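From: Talha Virk
To: teleop list
Date: 6/1/22
Subject: Re: cable handover demos, how are people holding the wrist?

Ásdís Snorradóttir wrote:
> We have started on the cable job at Vukulcombe and I would like to
> compare notes before we record too much. Two arms, leader arms for
> the operator, USB cable on the table. My trouble is that each operator
> does it differently. One picks the cable up by the middle, another
> by the boot, and the policy we train gets a mixture that is no use
> to anyone. Did you write the grip down, or just let people drive?
> Also, do you keep the bad ones?
>
> Ásdís

Hi Ásdís,

We let people drive for the first 600 demos and I wouldn't do it again. The sheet we use now is below. It came out of the Bornitz work and has been changed a fair bit, so take what suits you.

First, the start pose. We bring both arms in from the front corners and stop with the grippers well short of each other, cable already on the table. The operator doesn't touch the leaders until the recorder is going. If you let them settle in first, you lose the approach and the policy never learns how to get to the cable.
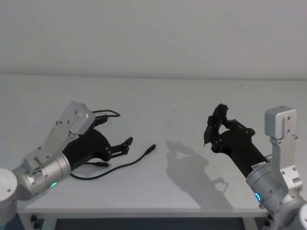

We also stopped laying the cable out neatly. A straight cable every time gave us a policy that could only do a straight cable. Now whoever resets the table drops it from hand height and leaves it, unless it goes off the edge.

On grip, yes, write it down. Ours says the left gripper takes the housing and never the bare cable. If you hold the thin part, the plug swings whenever the wrist turns and the operator spends the whole demo chasing it. With the housing in the jaws, the free end stays more or less where you put it.

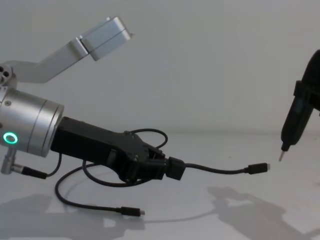 The other thing is speed. New operators slow right down near the plug, then stop, then creep. The stops do more harm than the creeping. We trim any pause longer than 2 seconds at the start or end of a demo, but a pause in the middle means the demo is thrown out. I know some people on this list trim those as well. We tried it with the Iglesias set and got small jumps in the joint positions that the policy copied faithfully.

Here is the order as it stands on our sheet, from the point where the left gripper is closed:

1. Lift straight up until the plug end is clear of the table. Don't turn the wrist yet.

2. Turn the left wrist until the plug faces the right arm. Small corrections only. If it takes more than 2 tries, put the cable down and mark the demo as a fail.

3. Bring the right arm in from above and stop with a gap between tip and plug. Hold the left arm still while you do it. Most people want to move both arms at once and we have had to be firm about this one.
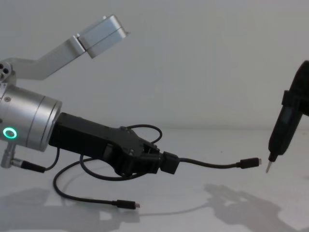 4. Close the gap with the right arm only.

5. Back the right arm off the way it came, lower the left, open the jaws, return both to start.

Step 3 is where the loose part of the cable causes grief. If it loops up over the gripper it can get pinched between the fingers on the next lift. We let the operator shake it free once, and that counts as a good demo – it's a useful thing for the policy to have seen.

Hand choice matters too. We tried letting left-handed operators swap the jobs over and mirrored the data afterwards. The wrist cameras aren't mounted symmetrically enough for that, so now the left arm always holds, whoever is driving. Floden had the same trouble, going by the post here last July.
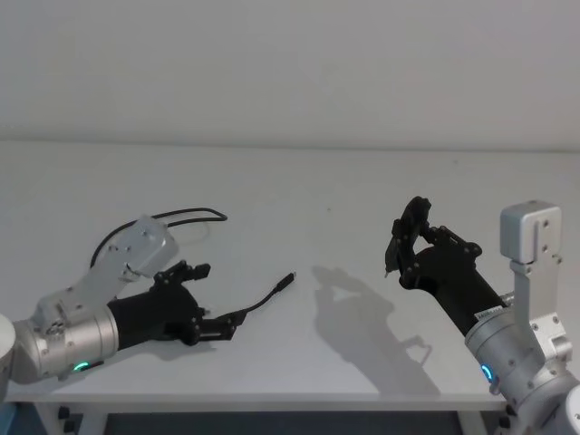
As for the bad ones, we keep them all but in a separate folder, with one word for the reason: dropped, pinched, paused, missed. They don't go into training. They are handy when a new operator comes on, since you can play back a dropped one and a good one together and the difference is plain. We had 7 people through the rig and the ones who watched the fails first were usable sooner.

One question back. Are you recording gripper force, or only position? We have position only and it shows when the policy closes on the housing. It squeezes just as hard on a thin plug as on a thick one. If you have force working over the leader arms I'd like to know how noisy it is, and what colour of grey your operators' hair has gone.

I can send the full sheet as a text file if anyone wants it. The one on the wall has a lot of pen on it and I haven't typed up the latest changes to step 5.

Talha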